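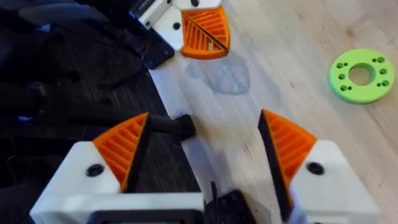 Re: [jinalbridge-workshop] Bench tops and the lost property box

Morning all,

On Apr 21, 2026 someone wrote:
> Has anyone got any further with oiling the bench tops? I've still
> got 600 ml of the Flasel oil under my stairs and I'd love it gone.
> Also, did my bit of green cord ever turn up? Not precious, but I
> was halfway through a plant hanger with it.

Yes please to the oil, bring it on your next visit! I'd rather use that up before we buy any more of the Sustura stuff, which went tacky on me in October and took two goes with white spirit to shift. I'm all for leaving the wood pale, by the way. I like seeing the grain, and anything dark would make it a pig to find dropped screws (I lose enough of them as it is).

As for the cord, there's a green bundle on one of the tops, have a look and see if it's yours.

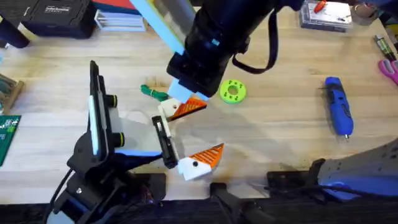
Green cord on the left, a bit loose at the end. Lime-green ring over on the right.

If it is yours, shout and I'll pop it in the Farquharson tin with your initials on. Same goes for the ring, if anybody wants to claim it.

While I'm on the subject of small tools, could we please agree where they live? I'd happily put up a rail along the back wall, I've got nearly 2 metres of batten left over
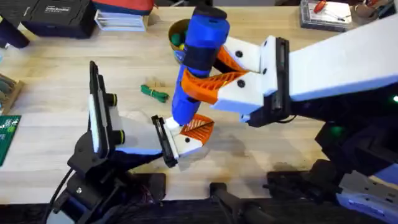 and a bag of cup hooks, so it wouldn't cost us a penny. The heavier things could go on the bottom shelf in the old bread crates. Any objections, say so before I get the drill out.

Last thing, I'd like to do the desk in the same oil. It gets a lot of daylight and I think it could do with a coat.

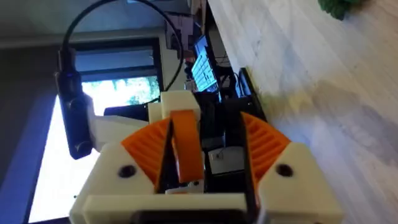

The desk, with the plant just poking in at the corner.

I can do the sanding if somebody else will do the dusting afterwards. Bring old T-shirts for rags!

Cheers all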